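Home | Notes | Workshop | About | Contact

Search this site... Go

Pricing out a second gripper

Print this post | E-mail this post

I have put off writing about money on this blog for a long time, mostly because I didn't keep good records the first year. This year I did, so I can go through what I'm planning to buy and what I decided to leave alone.

The budget is $3745. That is what was left after I sold the old drill press and moved the rest of the shop fund over in February. It has to cover a second hand-held gripper, spare fingers, storage for recordings, and whatever small stuff I forget. I always forget small stuff.

I got prices from two sellers. Kivach wants $880 for a gripper with the mount already fitted. Brimitz sells the bare parts for less, but you pay separately for the mount and the fasteners, and shipping is slow. When I added it all up on paper the difference was $238 in favor of Brimitz. I spent a couple of evenings thinking that was an easy choice. Then I looked at how long my first one took me to put together, and how many times I had it apart again, and I'm going with Kivach.

Fingers are the part I would tell anyone to budget for early. I treated them as something that comes with the tool, and then I was stuck waiting on a replacement set with nothing else to do. The plan now is to order eight, enough for four pairs. Matte black again. I tried a shiny set once and the glare bothered me the whole time.

Storage is harder to plan. I record more than I expect to, and I don't like deleting anything until I've gone through it. I'm buying one large drive now and leaving room for another in the fall. Jirkora has a rack unit that I keep going back to look at, but it would eat most of the budget and I don't have a good place for something that noisy.

The table stays. It's white, it's flat, and it wipes clean. I did price a bigger one and the only thing it would get me is more room to leave things lying on it. Lights stay too, for now.

Things to handle cost almost nothing, and I still write them down. Small plastic boxes with lids, bits of rope, things out of kitchen drawers. I like boxes with a hinge because there is more to do with them than pick them up and set them down. I put a line in the budget for these anyway. Last year I didn't, and it was the one number I couldn't account for when I added up the receipts.

What I'm not buying is a full arm. I had the Nkosi catalog open at the kitchen table more than once this winter, and the small one is nice. But the arm is only the first bill. After that comes the controller, a stand that doesn't wobble, and probably some wiring work in the garage. I would rather have two hand-held tools I use every week - and money left over for parts - than one arm I'm nervous about touching.

The order goes in once I've checked the shipping charges again.

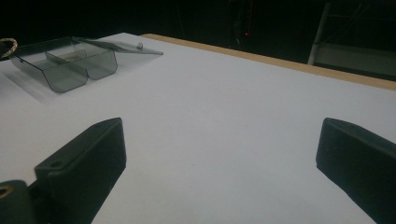 I'm also holding back a little for cables. The last batch I bought was too short, and I ended up moving the desk to suit them.

Older post | Newer post | Back to top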